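Miroslava Demchenko keeps a toothbrush in her shirt pocket, and she would like it known that it is her second one. The first went missing from the bench at Prendham during her opening month on the job, and she has her suspicions about which of the software people now has very clean keyboard keys.

She looks after the hand-held grippers there, the pairs that people carry through household chores so that the arm in the next room can learn from the recordings. Her title on the door is longer than that. "It says systems something," she told me. "I glue foam and I tighten screws. On a good day I tighten screws first."

She came from Söderlund, where she maintained a carton packing line for 14 years, and she still talks about that line with the fondness other people reserve for a first car. It was loud and it leaked, and when it broke, you could hear where. The grippers are harder to diagnose. "A packing line will scream at you. These just get a little worse. You look back through the recordings and there's a week where everything is slightly off, and then you find one screw that's been turning itself out since July."

We talked at her bench over coffee from a machine she refuses to service. She had a shoebox of dead finger pads beside her, each one with a strip of masking tape and a number on it. I asked how high the numbers went. "512," she said. "That's the last one I wrote down. I may have got bored."

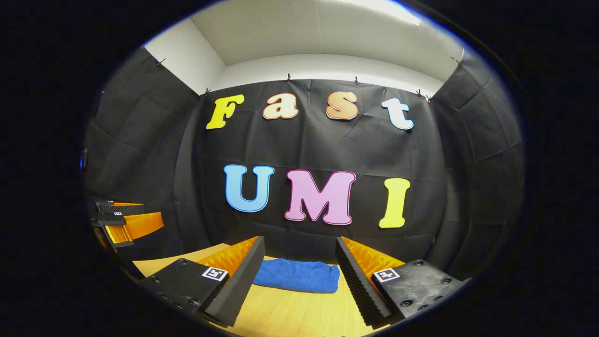

Cleaning comes first, before anybody is allowed near the cloths. Demchenko goes over the fingers with the toothbrush, working along the ridges of the orange pads, where lint from the towels likes to settle in. The towels are microfiber, and she has opinions about microfiber. "It's a fabric designed to hold on to things. Then we fold it all afternoon with a soft pad that's also designed to hold on to things. Who do you think wins?" After the pads she does the black foam strips with their sawtooth edges, more gently, and with her thumb behind each strip so it doesn't peel. A tooth that has torn off goes in the log. Three torn in a row and the strip comes off too.

Then the tags. Each finger has a square black-and-white marker on its base, and the software uses those to work out how far apart the fingers are. A greasy thumbprint across one of them will give you a gripper that believes it is closed when it is open. "I know people like that," Demchenko said, wiping one with a lens cloth. She won't use solvent on them. Someone at Clellstead did, at a workshop she visited, and the printing came away on the rag in front of eleven guests and a plate of sandwiches.

The screws she checks by hand, with a short driver, a quarter turn at most. She distrusts power tools near plastic. She also distrusts the phrase "finger tight," which she says depends a good deal on the finger.

The part she enjoys least is matching the pair. Two grippers that have been used by the same person wear differently, and most people squeeze harder with the hand they write with. So she swaps the pads from left to right on a schedule, the way you would rotate tires. The schedule lives in a spreadsheet named Eller, after a cat. It had 1,133 rows when I saw it. One of them read, in full, "wobble, then no wobble, don't like it."

I asked what had become of the wobble. She scrolled for a while. It had come back two rows later, on the other gripper, and she had cured it by replacing a block that looked perfectly sound. The block is still in her drawer. Every so often she takes it out and looks for the crack.

New users get a talk from her that lasts around 2 minutes. They are told not to set a gripper down on its fingers, not to peel at the foam while they are thinking, and not to tell her it was like that when they picked it up. The last item gets a laugh, she said, and then somebody says it to her before lunch.

Does she ever do any of the folding herself? She does, after every pad change, ten towels in a row, to feel whether the thing closes evenly. Her folds are terrible and she has asked for those recordings to be left out of the training set.

"They told me they were," she said, and went back to brushing.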